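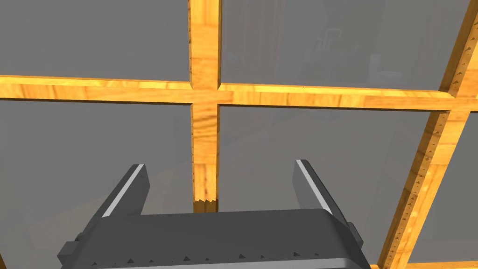

## 4. Bringing a new frame type into the cell

This section covers the change from manual handling of sash frames to handling by the Sernach arm. It applies to the bench operator, the cell operator and the shift lead at the Skescombe plant. Simulator installation is covered in Section 3.

Every new frame type is run in the simulator before it is released to the floor. The bench operator who handled the type by hand takes part in the simulator run. Plan 70 minutes for it and book the time as production time, not as training.

### 4.1 Before you start

- Frame drawing, current revision, loaded in the Rokora job list.
- Handling sheet for the type, filled in at the bench (grip zones, no-touch zones, preferred side for turning).
- Wrist view enabled in the simulator. The overview camera alone does not show finger clearance at the rails.

### 4.2 Simulator run

1. Open the job in Rokora and select **Rehearse**. Jobs opened under **Run** are sent to the real arm.
2. Check that the model matches the drawing. Outside length is entered in millimeters. The longest frame the cell accepts is 2540.
3. Set the fingers to fully open and move to the approach point.
4. Switch to the wrist view. Compare the bars and rails with the grip zones on the handling sheet.
5. Step the arm toward the first grip zone at low speed. The bench operator calls the stop. The cell operator does not override this call during a rehearsal.
6. Mark the stop position with **Set Limit**.
7. Repeat steps 3 to 6 for each remaining grip zone.
8. Save the path under the type number and have both operators sign it.

**Note:** Ragged or toothed edges on a bar in the model are a drawing fault in the simulator. Do not set a grip zone against them. Reload the model, and if the fault remains, report it under code 524.

**Note:** Glass is drawn as a flat gray fill. It carries no reflections, and the simulator does not calculate glass load. Glazed frames need a separate load check (Section 6).

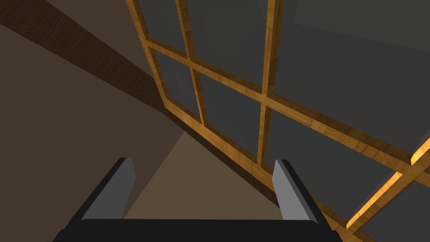

**Caution:** A clear path in the wrist view is valid only for the approach angle it was rehearsed at. If the angle is changed by the shift lead or by a software update, the path must be rehearsed again.

### 4.3 Release to the floor

1. Load the signed path in the cell and run it empty.
2. Run 2 frames at reduced speed with both operators present, one at each stop button.
3. Inspect the grip zones for marks. Record the result on the handling sheet.
4. Change the type status to **Released**.

### 4.4 Changes to bench duties

After release, the bench operator no longer lifts or turns the type by hand. The following duties stay at the bench:

- Visual check of grain, knots and joints before the frame enters the cell.
- Hand finishing of beveled edges.
- Ownership of the handling sheet. Changes to grip zones are entered by the bench operator and accepted by the shift lead.

Bench rates are not recalculated until the type has been released for a full month. Types started in November are counted from the January restart.

If the cell is down, released types may go back to manual handling with a two-person lift. Hang the yellow card on the cell gate and note the time. The Kopecký hoist may be used for long frames by staff listed in Appendix B.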